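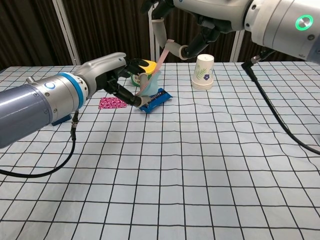 Re: Ultness — high score file gone after the update

Valdir Prado wrote:

> Hi all,
> I moved up to the new build of the frontend last night and my
> Ultness scores are wiped. The game itself boots fine, sound is
> OK, controls are OK, but the table is back to the factory names.
> Same thing with Potgieter. Everything else in my list kept its
> scores. I have a copy of the old folder on another drive but
> pasting it over did nothing. Is this a bad dump or did I break
> something?
> Valdir

Hi Valdir,

You didn't break anything, and your dump is fine. I went through the very same thing in September and lost a whole evening to it, so let me save you the trouble!

Those two games share a driver, and in the new build the driver got split. The old one kept both sets of scores in a folder named after the parent. The new one wants a folder for each game, and if it can't find one it quietly makes a fresh one with the default table in it. So your old scores are probably still sitting there, just under a name the emulator doesn't look at anymore. Pasting the old folder back puts them right where they were — in the wrong place.

What worked for me:

Close the frontend completely (it writes the file again on exit, and I got bitten by that twice).

Look in the nvram folder for the new Ultness folder and delete what's inside it, but keep the folder.

Copy the score file from your backup into it. Mine was 218 bytes. If yours is 415 bytes, that's the older format with the coin settings tacked on the end, and it'll load, but you'll have to set the coin switches again from the service menu.

Start the game and let the attract mode run through once before you touch anything. My old table came up on the second loop.

Then the same again for Potgieter. I haven't tried it with the Arex bootleg, so if anybody on the list has that set running I'd love to hear whether it's affected too. I've got a feeling it uses the parent's folder no matter what, but don't quote me on that.

Oh, and one more thing — if you use save states, don't load an old one afterwards. It drags the blank table back in and you're at square one. I had a nice state parked on level 9 of Ultness and had to let it go, sniff.

Which version of the score plugin are you on, by the way? Mine is still the one that came with the previous build and I keep meaning to swap it out.

Good luck, and post your top score when you get it back!

Iseo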